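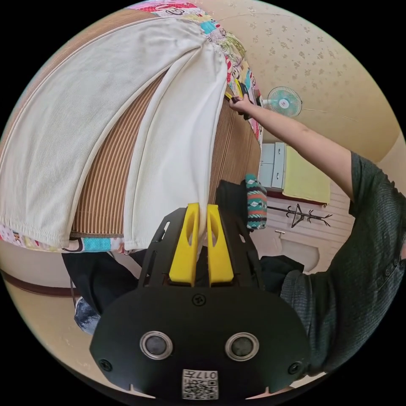

Ribbed knits are folded flat on a firm surface, with the ribs straight before the first fold goes in. A bed covered with a mat is adequate if the mattress does not sag under the hand. The white ribbed garment on the striped mat has its hem laid out on one side, while the rest is gathered to a point, and the creases run out from that point across the fabric. Creases of this kind have to be released before folding. Let go of the gathered part, keep hold of the far corner, and stroke the cloth from the corner toward the hem with the flat of the hand. Pulling harder on the corner lengthens the rib on one side and leaves the hem slanted.

Surface

Clear a width of 36 inches. Push quilts and pillows to the head of the bed. A patchwork quilt left under part of the garment raises it along one edge, and the fold line will drift toward the low side.

A woven mat with lengthwise stripes doubles as a straightedge. Line up the side seam with one stripe and check the hem against the stripes at a right angle. Smooth cotton sheets are less useful for this, as the knit slides on them. On a terry towel the knit sticks and has to be lifted to be moved.

Check for dampness at the neckband, the cuffs and the hem, where the fabric is doubled. Put the back of the hand against each for a few seconds. If any of them feels cool compared with the body of the garment, hang it over a rack by the middle and come back to it later. Damp ribbing takes a hard crease from the fold and holds it.

Direction of the ribs

Rib knit stretches across the ribs and hardly at all along them. Smooth along the ribs first, from the shoulder down. Then close the ribs by patting inward from both sides with open hands. The garment should end up slightly narrower than it was when it came off the line.

Don't shake out a heavy rib knit the way you would a shirt. Shaking throws the weight into the hem and the lower edge starts to flare. Lift it with both hands under the chest, lower the hem onto the mat first and let the remainder down behind it.

Folding

1. Lay the garment face down, hem toward you. Side seams on the outside edges.
2. Fold one side in to the center of the back. Lay the sleeve straight down on top of the panel, doubling it back at the elbow if it passes the hem.
3. Repeat on the other side. The two edges should meet without overlapping.
4. Fold in thirds from the hem up. Turn the packet over.

That is three folds for the length if you count the turn, and the packet stands on its lower edge in a drawer. For a shelf, fold once in half from the hem instead. Sleeveless garments skip the sleeve step. Very long knits (tunics, nightwear) get one extra fold at the hem before step 4.

If one fold comes out crooked, open that fold only. Starting over from a loose heap each time works new creases into the panels.

Shelf and drawer

Stack no more than three rib knits on an open shelf. In a drawer, file them upright with enough slack to slide a flat hand between any two. The Plosetix dividers we stock at the Mkhize store fit shallow drawers without screws; a strip of stiff cardboard cut to the drawer depth serves the same purpose. White and cream knits go at the back, away from the drawer front, with dark denim in a separate drawer.

Cedar blocks should not touch white fabric. Put them in the corner of the drawer, or in a cotton bag. 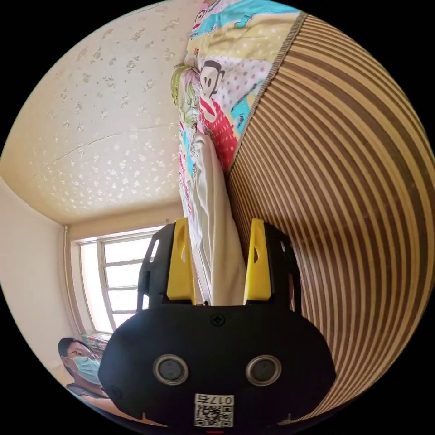 Nivdale, Mon 20 May

Addition to the April page. Several readers of the Rultura household pages asked what to do with a knit that has been pulled into a long narrow shape, wide at the near end and crumpled to a rounded bunch at the far one, like the cream-white length beside the striped cloth. The usual mistake is to pick it up by the bunched end. The weight of the garment then hangs from a few ribs and they stay open afterward.

Work on the bunch where it lies. Put one palm on the wide part to anchor it. With the other hand, find an edge inside the bunch, either a hem or a seam, and draw that edge outward a little at a time. When the edge is free for the width of a hand, move to the next section. Once both corners are visible the garment can be turned square to the mat.

Where a bed stands along a wall, pull it out a little or work from the open side only. Fabric that slides over the wall side collects dust from the baseboard, and it is awkward to retrieve without dragging. A window near the bed is useful for checking white knits. Hold the flattened garment up toward the light with both hands under it and look for thin spots at the elbows and underarms before putting it away. Mend these first.

Patterned bedding makes it harder to see lint on a pale garment. Move the garment fully onto the plain or striped part before using a lint brush, and brush along the ribs.

Remaining creases

Light creases usually relax if the garment is left flat and unfolded for a while. For deeper ones, use steam from a short distance with the iron not touching the fabric, then pat the ribs closed and leave the garment until it is cool and dry. Check the care label first. Pressing with the full weight of the iron flattens the ribbing, and on synthetic blends the flattening may be permanent.

Refold seldom-worn knits along different lines when the drawer is next turned out. For knits in regular use, a garment worn once and aired can go back in the drawer. If it has been out on a chair for 7 days, wash it.

Seams that twist toward the front after washing are corrected while damp, on the mat, before the drying rack.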